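# Budget check: second handheld gripper or put the money toward an arm?

Posted in Equipment & Purchasing, June 2, 2021

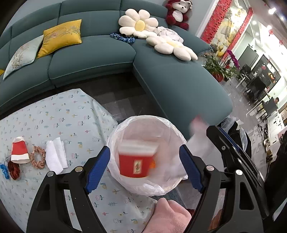 *Cup pickup, bag held open, handheld gripper with the blue pads.*

**tealcouch_ops**

We do household tidying tasks with a handheld gripper. Trash into a bag, small stuff off the floor, that kind of thing. So far it has all been with one unit. I have $2449 left to spend before the budget closes and I need to decide between:

1. A second handheld from Farneck at $900, plus spare pads and screws, and hold the rest.
2. Put the whole $2449 toward a used Akau tabletop arm, which would leave nothing for mounts or a spare power supply.

The plan is to have an arm doing the same tasks by March. I don't want to get there and find out I spent the arm money on handhelds. I also don't want to sit on one handheld until then. Anyone been through this?

---

**ninebolt**

Option 1. One handheld means one broken hinge stops the whole project. We were down for 4 weeks waiting on a hinge from Farneck. They ship pads fast and everything else slow.

---

**Murkwater**

I'd go the other way. A handheld tells you what a person can do with two jaws. It tells you very little about what the Akau can reach. We bought three handhelds, then found that a lot of what we had recorded was at angles the arm couldn't get into. If the arm is the real goal, get it on a bench early, even if it sits there half the time.

---

**ninebolt**

> get it on a bench early, even if it sits there half the time

With no mount and no spare supply? It will sit there all of the time.

---

**Murkwater**

You can clamp it to a heavy table. We did for months.

---

**tealcouch_ops**

The work is at floor level, next to a sofa. Paper cups, scrunchies, paper towel, all on a cloth on the floor. A tabletop arm clamped to a table won't reach that without moving the whole setup. I should have said so in the first post.

---

**Murkwater**

OK, that changes it some. Then the arm price isn't your real number anyway. You need a low base or a cart, and a cart costs money. Have you priced one?

---

**tealcouch_ops**

Ulloa has a low cart for $388. No wheel locks on that one. I haven't asked what the locks cost.

---

**grayfloor**

Get the locks. We have the Ulloa cart and it creeps on a hard floor every time the arm stops short.

Something else to look at: in your photo the bag is open and the cup is going in from above. Who or what holds the bag when the arm does it? If there's a second hand in the task now, you need a stand or a hoop, or else a second arm. Put a line in the budget for that before you compare anything.

---

**tealcouch_ops**

Fair. I had nothing down for the bag. Adding a line for a hoop stand.

---

**ninebolt**

So the arm option is now the arm, the cart, the locks, a mount, a hoop and a power supply, and you had the money for the first one only.

---

**Murkwater**

I don't disagree with the math. My point was about timing. If you buy the second handheld now, at least ask for the arm in the next request in full, with all of that listed. People ask for the arm alone and then spend half a year asking for the rest in pieces.

---

**padswap**

Question on the spares. How many pads are you buying? Ours get slick on paper and thin plastic well before they look worn. I budget by hours of use and write the swap date on the frame with a paint pen. Also get the hinge arm as a spare. It's not in the Farneck catalog but they will quote it if you email.

---

**grayfloor**

Second the hinge. I'd skip extra screws from them, they're a standard size and any hardware store has them. Take one in and match it.

---

**tealcouch_ops**

Where I am now:

| Item | Cost | When |
|---|---|---|
| Second handheld (Farneck) | $900 | now |
| Low cart (Ulloa) | $388 | now |
| Wheel locks | waiting on quote | now |
| Pads, spare hinge | waiting on quote | now |
| Hoop stand for bag | not priced | now |
| Used arm, mount, spare supply | $2449 for the arm, rest not priced | next request |

Buying the cart early so we can tape off the reach on the floor and keep the items inside it.

---

**Murkwater**

Taping off the reach is the part I care about, so I'm fine with this. Use the reach with the jaws pointing down. The number on the Akau sheet is with the arm straight out.

---

**ninebolt**

I'd still hold the cart until the locks quote comes back. Serkivstead sells one with locks included and it may come out cheaper. Lead time was bad last I checked.

---

**tealcouch_ops**

I'll ask Serkivstead for a quote and post both when I have them.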